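Our house rules for bin picking
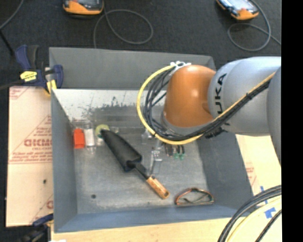 Page last changed: November

I finally wrote down the rules we use at the Undville shop, mostly so Ginette Bodin can stop repeating them to me!

Clamp the bin before you do anything else. Two clamps, on different corners, and give each one a tug. Leave slack in the cables where the arm bends, then jog every joint slowly and watch the loops — a cable that looks fine parked can go tight fast.

Mix up what goes in the bin. A trowel next to little stuff is a good test (long blade, skinny neck, lots of ways to grab it wrong). Clear things go in too, even though I grumble about them every single time.

And hands stay out until the arm is stopped. Yes, on a Sunday too. Ginette wants gloves added next, and we're still arguing about that one.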